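Kestora Building Services Cooperative
Minutes of the supplies working group
October 3, 2021
Held in the meeting room, Grurkasside depot

1. Minutes of the previous meeting
The September minutes were accepted with one correction: the mop head order was for the Ulov site and had been entered under Sopacua.

2. Retail purchasing of cleaning products
The group reviewed the purchase of cleaning products from the supermarket for the smaller sites.
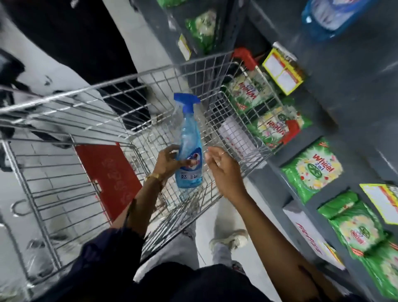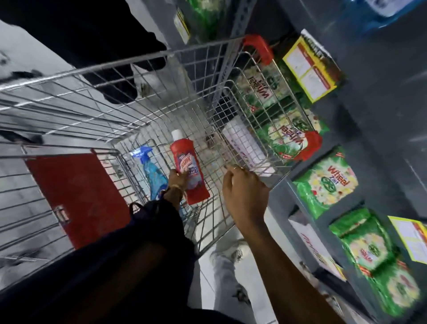
Supermarket purchasing, detergent aisle. First picture: blue spray cleaner going into the cart. Second picture: toilet cleaner in hand, spray bottle in the cart.

2.1 Spending. Retail purchases for September came to $1,130, against a monthly limit of $400 for top-up buying. Most of the excess was for Ulov, where the wholesale delivery did not arrive and bathroom products were bought at shelf price.

2.2 Product list. The approved list has 22 lines. It was agreed that retail purchases stay within the list except where a product is out of stock, in which case the nearest equivalent may be bought in the smallest size available. Substitutes are to be marked on the receipt with the letter S.

2.3 Toilet cleaner. Sopacua asked to change to a thicker product. The group had no objection on cost but noted that the safety sheet for any new product must be in the site folder before first use. Acid-based and bleach-based toilet cleaners are not to be kept on the same shelf. Deferred until the sheet is received.

2.4 Spray cleaners. Trigger bottles are being thrown out when empty at two sites and refilled at the third. Refilling is permitted only with the same product and only where the original label is still readable. Sites to keep one spare trigger head per cupboard.

2.5 Packing. Two leaks were reported in the September runs, both from trigger bottles laid on their side under heavier goods. Bottles are to travel upright in the crates, with triggers turned to the off position. Powders and cartons go in a separate crate – not under liquids. Laundry detergent in packets may be packed flat.

2.6 Receipts. Nine receipts were missing at month end. Purchases without a receipt will not be charged to the site budget from the next period and will be returned to the buyer for explanation.

3. Cupboard layout
The proposed shelf plan was tabled. Liquids on the bottom shelf, powders and tablets in the middle, cloths and paper on top. Ulov reported that its bottom shelf is too low for upright spray bottles. The shelf pins can be moved up one position; the site will do this and report back. Sopacua has already changed over and asked for printed shelf labels.

4. Wholesale contract
The present supplier has confirmed delivery every second week to all three sites. The minimum order has not changed. The group considered a combined order delivered to Grurkasside and split there, which would cut retail purchases but would need floor space near the loading door. No decision. Floor measurements to be brought to the next meeting.

5. Actions
Ulov: move shelf pins, confirm bottle clearance.
Sopacua: obtain safety sheet for the thicker toilet cleaner.
Grurkasside: measure floor space at the loading door, print shelf labels.
All sites: send outstanding receipts to the office.

6. Other business
Glove sizes – large is overstocked at Grurkasside and short at Ulov. To be transferred with the next delivery.

The next meeting will be held at Sopacua.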